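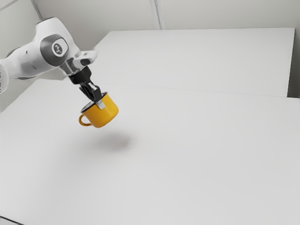 Hongmei Wei had been up since five when we spoke, and the first thing she wanted to talk about was manure. She keeps 49 laying ducks on a slope outside Hilgate, and their bedding goes onto the terraces where she grows beans, millet and sweet potatoes.

"People ask me about yield before they ask about soil," she says. "I tell them to come and look at the compost first."

Wei grew up on a farm that had given over nearly everything to one kind of corn. Her mother, Yulan Xiong, kept a strip of mixed vegetables behind the house, and most of what the family ate came out of it. When Wei took over the Hilgate land, she copied the strip and kept widening it. The corn is gone now except for two rows of a short, red-eared type that her mother likes to grind.

I asked whether she was against buying seed.

"No. I buy carrot seed every year because I'm bad at saving carrots. They cross with the wild ones and you get a white root like a stick. Beans I can do. Anybody can do beans."

She and her neighbor Xuelian Zou started a seed exchange in Zou's garage, and it now meets every other Saturday in the old feed store. Last season they handed out 566 packets. Zou writes down the name of the grower, the field and the month of harvest on each one, and she will refuse a jar that comes in without them.

"Xuelian is stricter than I am," Wei says. "I would take the jar. She says then in three years we have a room full of jars and no idea what they are. She's right about that."

The water has been harder to sort out than the seed. The spring above the terraces belongs to four households, and in a dry August it doesn't cover all of them. For two summers there were arguments. Now each household has set hours, and Wei gets hers from nine at night until one in the morning.

"I water in the dark with a headlamp. It's fine. Less of it dries off, and I hear the owls."

She is wary of the word "sustainable," which she says she hears mostly from people selling something. I asked what word she used instead.

"I don't use a word. I ask if the field is better than when I got it. The top two terraces are. The bottom one isn't, and I don't know why. It has stayed sour. I put in clover and the clover came up yellow."

Her plan for that terrace is to leave it alone for a year and let the ducks on it. After that she may try buckwheat. Zou thinks the problem is drainage and wants to dig a trench along the upper wall, a job Wei has been putting off.

Before we finished I asked what she would be planting next. She said garlic, 85 cloves to a bed, as soon as the beans were pulled, and that she had to go and move the ducks.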